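Hand-Held Gripper Sessions - FAQ

Quick answers before you book a slot. If it's not in here, ask. Updated in February, parts of it anyway.

Where are the sessions?

Platholm building, second floor, end of the hall. Ring the bell, the door sticks. First slot starts 8:30 am.

Do I need to know anything about robots?

No. If you can pick up a cup you're fine. You hold the gripper, do the task, the camera on it records what it sees. The robot learns from the recordings later.

How long is a session?

50 minutes. Most people get through 46 takes or so before their wrist gets tired. Fewer is OK. Don't race.

How do I start a take?

Fingers all the way open, pointing down at the table, nothing between them. Hold still for a slow count of 5, then go. If you start moving early the take gets trimmed wrong and we usually have to toss it.
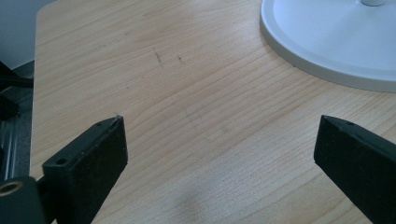 How hard do I squeeze?

Light. The trigger is springy, let it do the work. If the fingers bend you're squeezing too hard. Cups and plates need less than you think.

What about marks on the table?

Leave them. Small dark scuffs, pencil, smudges, all fine. Please don't wipe the table down in the middle of a set - the wood looks different after and then half the set doesn't match the other half. Same goes for the white base in the corner. Don't slide it over to make room, work around it.

Can I rest the gripper on the table between takes?

Yes, on its side. Not on the fingertips. And keep the lens off your sleeve, we get a lot of fuzzy takes that way.

Does dust on the fingers matter?

Not much. A few specks are normal. Crumbs or tape residue, yes, tell us and we'll swap the pads. The screws on the pads work loose too, so give them a wiggle before your first take. 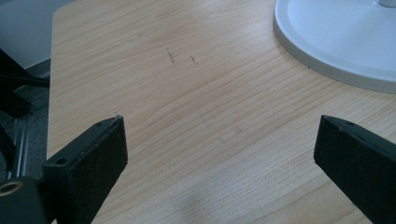
Provilska Teaching by Demonstration Group
Gripper Desk

Is this the same as the remote control sessions?

No, different sign up. Remote control is in Salinas, you sit at a station and drive the arm with two handles. Slower, harder on the eyes, and you need the training hour first. Hand-held you can learn in a couple minutes. We use both. Remote is for tasks where the arm can't reach the way a person does.

I messed up a take. Now what?

Say "scrap" out loud and press the side button twice. Then reset and go again. A small fumble you recovered from is worth keeping, so dont scrap those. Dropped it on the floor = scrap.

Do I have to do it the same way every time?

Please don't. Come in from the left, from the right, a little higher, a little lower. Move your feet. The last big set had 336 takes and nearly all of them came in from the same side, and the arm was lost the minute we turned the table. So shift your start position every few takes. Doesn't need to be a lot, a hand's width is plenty.
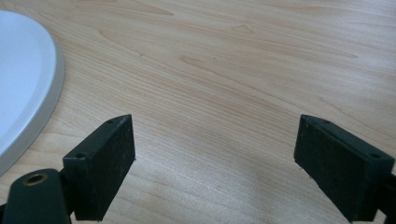 Height counts too. Start low on some, up near your elbow on others. If you're tall, sit for part of the set. And keep your other hand out of it unless the task card says two hands.

I'm left-handed. Problem?

Nope. Tick the box on the form so teh takes get tagged right.

Will my face or voice be recorded?

Camera points down at the fingers, so mostly table and floor. Audio is on for the "scrap" calls. If you'd like audio off, say so at the start and use only the button.

Can I bring my own objects?

Ask first. Nothing with food in it, nothing with your name on it.

What's Ustadton on the form?

The name of the task list. Pick whichever number is on your card.

Who do I ask?

Sobia Mohmand, gripper desk. Mornings are best. For cancellations use the booking page, not the phone.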